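Home Organization Basics, Unit 4: The Mixed Bin
Handout to go with the evening session

Okay, so last time we did drawers, and I went on far too long about dividers (sorry, I love dividers). Tonight is bins. Specifically the mixed bin, the one that sits at the end of the counter or under the desk and takes in everything that doesn't have a home. I've got one, you've got one, my dentist's office has one right behind the front desk and I stare at it every time I'm in there.

First, some words we'll be using. A "homeless" item is a thing with no assigned spot in your house. A "strayed" item has a spot and isn't in it. They look exactly the same when they're lying in a bin! But strayed things take a few seconds each to deal with, and homeless things need a decision, and decisions are what wear people out. When I did the supply room at Brivano, over 70 percent of what came out of the bins was strayed. We had that part done before lunch. The homeless stuff took until February.

How to go through a bin:

Put a towel down next to it. Empty the bin onto the towel, all of it, including whatever is stuck in the corners.

Pull the strayed items first and walk them back to where they live. Don't fix the drawer you're putting them into. I mean it - close the drawer and come back.

Set a timer for 20 minutes for what's left. If it rings and you're still holding the same charger, put the charger in a paper bag, write the month on the bag, and move on.

Wipe out the bin before anything goes back in. Scuffs on the bottom are fine, crumbs are not.

People always ask me which bin to buy. Please don't buy one yet. The folks at the Menon Street shop will happily sell you a set with matching lids, and lids are how a mixed bin turns into a storage bin, and then you've got something you haven't opened in years. Open top, stiff sides, low enough that you can see the floor of it while standing up. If you can't see the floor, it's too deep or too full.

Now, sorting by use versus sorting by kind. Most of us were taught by kind: pens with pens, tape with tape. That's great in a store. At home I lean toward use, meaning things you reach for during the same job live together. Wrapping a present is a job. Bath time is a job. Some objects won't belong to any job you do, and those are the ones to look at hard.

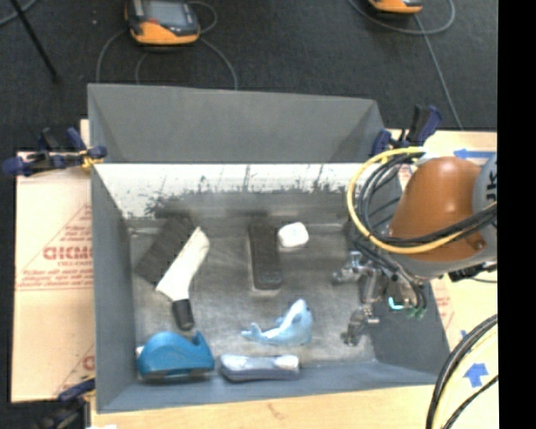
Category arguments are my favorite part of this class, and we're going to have a few tonight. Everybody agrees about the easy ones, and then two people who share a kitchen will disagree for ten minutes over a thing neither of them has touched all year. Take the light blue sea animal, shark or dolphin, your pick. Is it a toy, a bath thing, or a desk thing? In my house it would be bath. Then there's the teal tape dispenser over in the corner, which by kind goes with office supplies and by use goes wherever you wrap things (mine lives in the hall closet with the ribbon). Talk both of those through with your neighbor and write down where each would go in your own place.

For next time: do one mixed bin at home, just one, and bring me your list of homeless items. Use the Justley worksheet if you like columns, or the back of an envelope if you don't. Extra copies are in the Clirnent folder by the door. We're in room 937 again, and bring a towel!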